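Part 3: Sealing your stone top

I did mine with Werndale sealer, and I love it! Clear everything off first.

1. Wipe the top down with plain water and let it dry overnight.

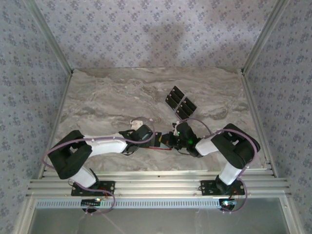

2. Pour a little sealer on a rag (a little!) and rub it in with small circles, back to front.

3. Wait 38 minutes, then buff.
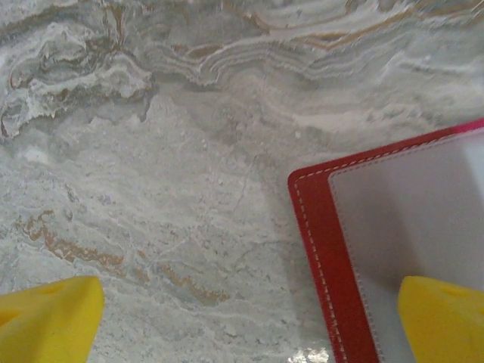
Veins and swirls in a marble-like top.

Caution: no vinegar, ever. I learned that one the hard way.

4. Keep heavy stuff off until the next day. 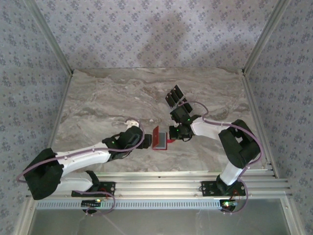 Marble-patterned top, lavender wallpaper.

Note: I redo mine every October.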